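Mallier Residents' Forum - Music and Events
Thread: Sound limit for the November dance programme in the main hall

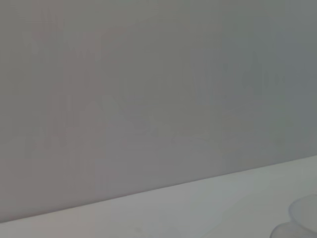 Plain grey wall, smooth finish.

Posted by hall_programme_desk
Members are invited to comment on the proposed conditions for the November dance evening at Mallier. The booking has been made by Dustum, who will present a bill of house and Italo disco with two resident DJs and one visiting act, Plekorier. The conditions under discussion are a limit of 85 decibels at the mixing desk, a finish at 11 pm and a minimum age of 18. Comments will be passed to the booking office before the agreement is signed. Members are asked to keep to the subject.

Reply by C_MacMathuna
I write as the person responsible for the Dustum booking. We accept the finishing time and the age condition without reservation. We do not accept the sound limit as drafted. A figure measured at the desk tells you very little about what reaches the houses in the lane, and it leaves the dance floor too quiet for this kind of music. We would ask that the reading be taken at the boundary, as was done at our two previous evenings at Thibodeaux.
Conall Mac Mathúna, Dustum

Reply by lane_end_9
With respect to the previous correspondent, Thibodeaux stands in its own grounds and Mallier does not. I live at number 9. The treble does not trouble us. The bass does, and it comes through the floor. I should like the limit kept where it is and a separate limit set for the low frequencies.

Reply by wkhoo_sound
A point of information on the last two posts. The draft does not say which weighting is to be used. On the A weighting, low bass is heavily discounted, so a set could comply fully and still be heard in the lane. On the C weighting the same figure would be very strict indeed. Until this is settled, the two sides are not arguing about the same limit. I would also suggest that the draft state the period over which the level is averaged. Fifteen minutes is a common choice.
Wulan Khoo

Reply by vinyl_and_tea
I attended both evenings at Thibodeaux and wish to record that they were well run. The second, when Plekorier played the closing set, was the best night of dance music I have heard in this district. It would be a pity to have the same act here at the level of a wedding breakfast.

Reply by lane_end_9
The quality of the music is not in dispute. The condition concerns the neighbours.

Reply by C_MacMathuna
I am grateful to Wulan Khoo for the correction regarding weighting. Dustum would agree to a C-weighted reading at the boundary, with the bass speakers raised from the floor on isolating feet. We would also agree to a sound check at 4 pm, which residents of the lane may attend. I cannot agree to two limits at two positions, as no engineer can watch both during a set.

Reply by wkhoo_sound
I must differ on that last point. Logging meters will record at both positions without anyone standing beside them, and the hire is modest. The engineer need only be told when a level is being approached.

Reply by hall_programme_desk
The office thanks members for their contributions. The draft will be amended to state the weighting and the averaging period. The place of measurement remains open, and Dustum and the residents of the lane are asked to send their preferred wording by private message. The 4 pm sound check will be added to the conditions - the side door will be used for entry.

Reply by vinyl_and_tea
May I ask whether tickets will be sold at the door or only in advance?

Reply by hall_programme_desk
In advance only.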